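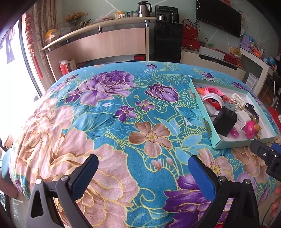
**plaveck_pete**
Right, I need opinions before I spend money. We've finally given up on the sofa bed and the back bedroom is getting a proper mattress, and I'm stuck between a foam one and pocket springs. The old bed in there has had the turquoise cover with the giant peonies on it for years (my wife won't hear a word against it) so looks don't come into it, it'll be under flowers whatever I buy. It's for visitors mostly, plus me when my back's bad. The Gundier foam is 274 quid and the Berchtold sprung one is 90 more. Anyone got either?

**moth_eaten**
Had the Gundier since March. Lovely for the first few weeks, then I got hot. Really hot. I sleep with one leg out of the covers now, like a teenager. My sister has the same one and thinks it's marvellous, so make of that what you will.

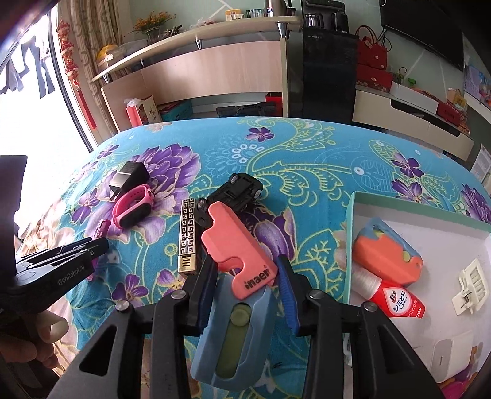 **B. Kaufmann**
Springs every time. I'm 53 and I've had foam twice, and both times I ended up rolling into a dip in the middle. Do turn it though, whatever you buy – people never do.

**plaveck_pete**
Can you turn the Berchtold? The label in the shop said "no turn" and the lad there hadn't a clue.

**B. Kaufmann**
No turn means don't flip it. You can still spin it head to foot. I do mine when the clocks change.

**moth_eaten**
Sorry Balthasar but I don't agree about the dip. That's a slats problem half the time! If the gaps are too wide any mattress will sag, springs included. Pete, measure your slats first.

**kotian_c**
Seconding slats. Ours were miles apart and I blamed the mattress for ages. Went and looked at a Zeditz at 1,295 and nearly had to sit down, which I suppose is what it's for. Bought four extra slats instead and it's been fine.
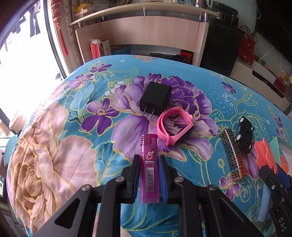

**B. Kaufmann**
Fine, slats matter. Mine were solid and it still dipped, so I'm not budging on foam.

**plaveck_pete**
Just been in with the tape measure. Gaps are wider than my hand, so that's the first job. Leaning springs, sorry moth. Does anyone know if Berchtold take the old one away or is that extra?

**kotian_c**
Extra when I asked. Try the council – ours did it cheaper, but you have to get it out to the kerb by 7am.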